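Young speakers wanted for the Jamcombe Youth Stage

Are you between 14 and 18, with something you want people to hear? The Jamcombe Youth Stage is back in September, and we're looking for 20 teens to take part! There are no looks categories and no swimsuits. You get a microphone, a theme you care about and a friendly crowd at the Dimitrov Hall.

Last year's speakers talked about stuttering, foster care, skateboarding and learning to cook for a sick parent, and we loved every minute.
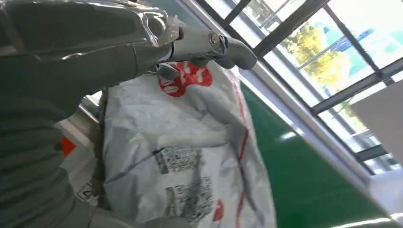
Holding on to the top of the bag.

What you'd be signing up for: seven evening workshops, 7 p.m. start, with coach Weidong Xiong (he's wonderful with nervous beginners), plus a dress rehearsal and the show itself. It's free, and snacks are on us.

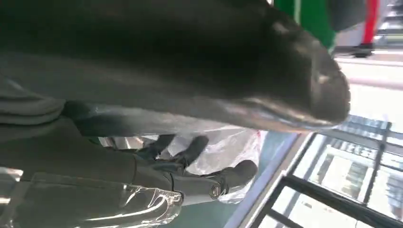

Stage outfits are completely up to you. Wear your jingle dress, your team jacket, your grandma's scarf, whatever feels like you. If sewing is your thing, we'd love help with the backdrop too, and big heavy folds in dark charcoal gray like these are very much the look we have in mind. Tell us on the form if you'd like to join in.

To apply, send a one-page letter or a two-minute voice recording to the Youth Stage desk, Kusico Center, Room 32, Jamcombe. Applicants under 18 need a parent's signature.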